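Workstation Teardown: Gallery

Notes from Mornudach, where we take in retired office towers, strip them and sort the parts for reuse. The machine on the bench this week is a black tower from a batch that Guverard cleared out in November. Most of the batch will be rebuilt and go back out as plain desktops. The rest will be kept for spares.

We work with the tower on its side and the side panel off. Memory comes out before the processor, and each stick goes into an antistatic bag marked with the number of the machine it came from. Drives are logged separately and wiped before anything else is done with them. Screws go in a lidded tub, one tub per machine.

Please don't close the lever on a bare socket and push the board around. We lost 2 boards to bent pins last year, and a replacement costs more than the rest of the tower is worth. If you need to leave the bench, put a plastic cover over the socket.

Power supplies stay in the case until the end. They get tested on the Brimach meter, and any that fail go in the bin by the door for the recycler.

Click the picture for the larger version.

The socket is open with its retention frame up, and the memory slots on both sides of it are black with white latches. A hard drive in a blue caddy bracket is standing in the gray tray at left. 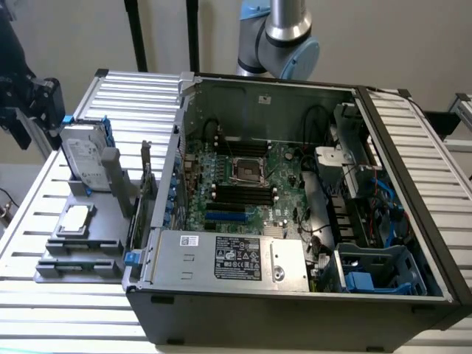

Text and gallery: Jin-sol Sung | 11 Jan 2022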